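Skirar Two-Arm Kit: Home Tidying Review Set

README for the review copy, revision 2

What this is

A small set of recordings and notes made while reviewing the Skirar two-arm kit for packaging clear-up in a lived-in home. The kit is sold by Golov and comes with two arms, two grippers, a head camera and the Ikix control software. The review was written by Gunvor Westerberg for Bittencourt, which tests household equipment for housing providers.

The task is called "packaging" throughout the files. It covers used boxes and cartons on the living room table and the bin that they belong in. All the recordings come from one living room with a tiled floor, a low table and the usual things left out on the furniture. We asked the household to leave the room as it was.

Contents

The set holds 247 episodes. Of these, 52 are kept back for testing and should stay out of any training run. Each episode has a folder with the head camera video, joint positions for both arms, gripper opening values and a short text note.

The notes are free text and the wording varies. "Box", "carton" and "pack" were used without any fixed rule, so search for all three.

Bin and floor area

The bin stands on the floor and takes cardboard only. The kit has no bin of its own, and Golov's setup guide asks for an open one without a lid. Its rim is the lowest point the grippers are asked to work at in this task, and it was entered in Ikix as a fixed obstacle. 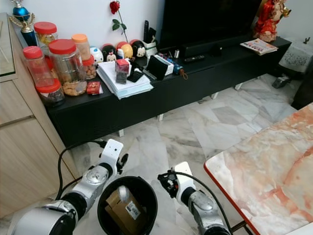
Head camera view: both grippers either side of the round black bin, with a brown cardboard box inside it.

Episodes that use the bin have "bin" in the folder name. The position of the bin relative to the arms is not the same in every episode, so please don't treat it as a constant. Where we had a measured position it is in the text note.

Table area

Most of the set is table work. The table is low, which suits the reach of the arms, but its veined top gave the Ikix object finder some trouble. The default contrast setting picked out darker veins as small objects. We raised the threshold before recording and used the same value for all 247 episodes. It is stored in settings.txt.
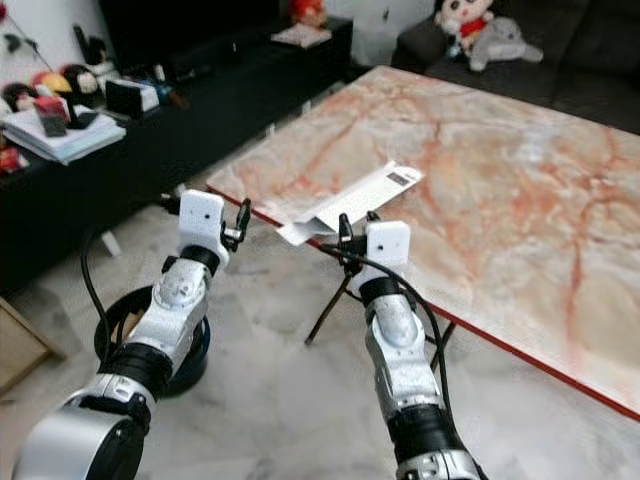 White cardboard package lying slightly open on the table, with part of it over the near edge.

Packages that stick out over an edge are marked "overhang" in the notes. Golov lists overhanging items as supported. Our view is that they are supported if the item is stiff. Thin card bends when a finger presses on it, and the software has no setting for that.

Gripper settings

Both arms use the standard two-finger gripper. Closing force is set in Ikix on a scale that runs up to 400 and has no stated unit. We used 272 for all cartons, after trying lower values in July. Anyone repeating the work with another version of the kit should set this again from scratch, as the scale is described differently in the older manual.

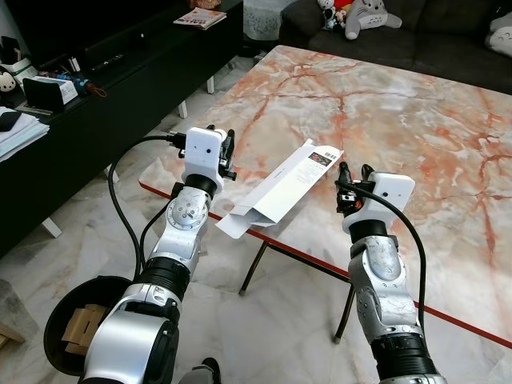

Choosing a grasp point is left to the operator in this version of Ikix, and the choice is made once at the start of each episode. The operator clicks a point for each hand on the head camera picture, and the software plans the approach. With a long carton lying diagonally between the two grippers and its flaps open at one end, a point on a flap is a poor choice, and the operator should click on the body of the carton instead. Grasp points are saved in points.csv, one row per hand. Rows with a blank second column are episodes where only one hand was given a point.

Known problems

Cables are fitted outside the arms and can pass through the head camera view. No masking has been applied.

Joint positions and video are saved by separate processes. Use the time column to line them up, and ignore the row number.

The early notes were typed on a tablet and contain spelling mistakes. These have been left in.

Limits

One room and one kit were used, so the set says little about how the Skirar behaves elsewhere. It has no carpet, no stairs and no wet or dirty packaging. Prices and service terms are covered in the main Bittencourt report and are not repeated in this file.

Use and contact

The set is free to use for testing and teaching. Please keep this README with any copy you pass on. Household items visible in the background should not be used to try to identify the residents.

Corrections go to Gunvor Westerberg at Bittencourt. Give the episode folder name and the time in the video.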